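Unit 6 - Ovarian reserve and what the tests can (and can't) say

Read before section. Birkett reader, ch. 6, skip the box on billing.

Reserve = rough estimate of eggs left. Says little about egg quality. Age still the better guide for quality - know this for the quiz.

AMH: blood draw, any cycle day. Low AMH does not mean no chance of natural pregnancy. Students mix this up every year.

FSH: early cycle, usually day 3. Always read together with estradiol, a high estradiol can hide a high FSH.

Antral folicle count: ultrasound, early cycle. Depends on who is doing the scan.

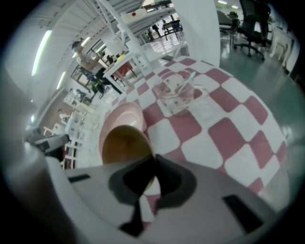
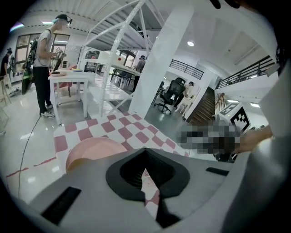

Checkered tablecloth and pink dish, both pictures.

Gornon clinic data set (in the course folder): 928 patients, 827 with all three tests. Use only the complete ones for the worksheet. Some 40 have units entered wrong - ng/mL vs pmol/L, convert first.

For discussion: should AMH be sold as a home "fertility test"? Bring one argument each way. Flutunov handout is optional but short.

Worksheet due in Febuary, before the midterm. Late ones lose a point.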